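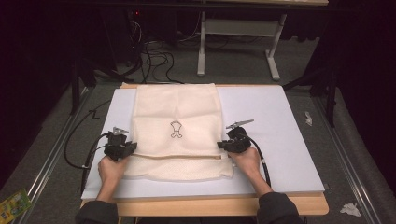
The second round of the handheld gripper comparison at the Kurkside bench is finished, and the results are different enough from those in June to report separately. The June round used rigid items only, and both candidate fingertip sets passed without much to choose between them. For this round we moved to thin fabric, with the mesh laundry bag as the main test article. It is handled flat on the white board, one gripper on each side, and the zipper across its lower third gives the operator a fixed line to work from when deciding where to close.

Each fingertip set was run through three tasks: lift one edge, lift both lower corners together, and fold the bag in half toward the far side of the board. A trial counted as a pass only if the fabric was held on the first close and kept until release. The Jodik tips passed 59 more trials than the Holloway tips over some 2000 attempts per set. Most of the difference came from the edge lift. The Holloway pads are thicker at the front and tend to push a single layer of mesh ahead of them before they close on it. On the fold task, where the pads usually take two layers, the two sets were level within the spread between operators.

Cable routing needs more work. With a cable on each gripper, the operator has to keep both runs clear of the board during the fold, and a cable that drags on the near edge shows up in the force log as a slow offset. We re-zeroed between blocks, which removed most of it. A strain relief closer to the wrist is being drawn up.

The controller settings were held constant for the whole round. Closing speed was left at the Flolero default, and trigger travel was recalibrated at every operator change. One block was thrown out and repeated after the left trigger was found to be reading short – the fault was a loose connector, now replaced on all units.

The full logs, 4000 trials in total, were placed on the shared drive on 22nd October, along with the pad drawings and the scoring sheet. The next round will keep the Jodik tips as the baseline and compare them with a narrower Holloway pad, using the same board and the same three tasks. Groups wanting bench time during that round should send in their test articles beforehand so that they can be weighed and added to the sheet.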